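Chapter 9
Water, Holidays and the Question of Who Was Looking

If you have ever sat on a beach with a book you weren't really reading, keeping half an eye on a child at the edge of the sea, you already know something of what this chapter is about. Most of us go on holiday meaning to be a little less careful than we are at home (it is, after all, a good part of the pleasure), and most of us come back with nothing worse than sunburn and a suitcase full of sand. A small number do not, and when a death happens abroad, a great many people who have never met one another find themselves trying to work out how it came about.

In Chapter 8 we followed an inquest from the first telephone call to the coroner's finding. We now turn to the boats, boards and inflatables that visitors hire for an hour or two, and to the people who hire them out. We shall spend a good deal of our time in Mabula, a resort town with one long bay and, in a busy March, more than 500 visitors on the water before lunch. Its harbour office kept a handwritten log of every hire and every mishap, and the 1,046 entries that survive make wonderful reading, even where the handwriting does not.

The log was first studied properly by Selvaraj Saha, who had gone out to look at something else entirely, namely the history of the Zaler ferry, and who became so absorbed that the ferry had to wait two years. We owe him a great deal. It was Saha who noticed how often the same few words turned up beside the more serious entries: "shown the controls", "seemed confident", "had been before". You will meet those phrases again, and I would ask you to be a little suspicious of them when you do.

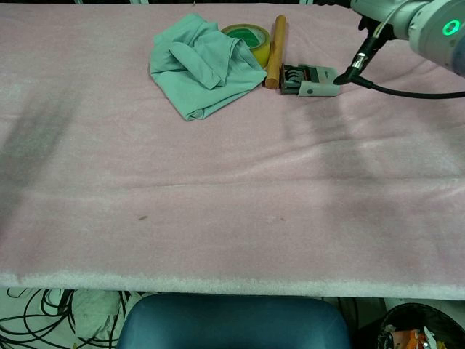
Saha's other observation concerned time. The worst entries clustered late in the afternoon, when the wind had come round, the hire staff were tired and the customers felt they had got the hang of things. Fistine, the larger of the two hire firms, began calling its craft in at four o'clock. Its rival, Sanisura, stayed open until six and picked up the custom. We shall look at what each firm told its insurers, and I think you will find the letters as interesting as I did.

Before you read on, please look again at the glossary in Chapter 2, particularly "duty of care" and "misadventure", which are used rather loosely in the newspapers and need to be used with more care in section 9.1. The longer extracts from the log are in Chapter 10.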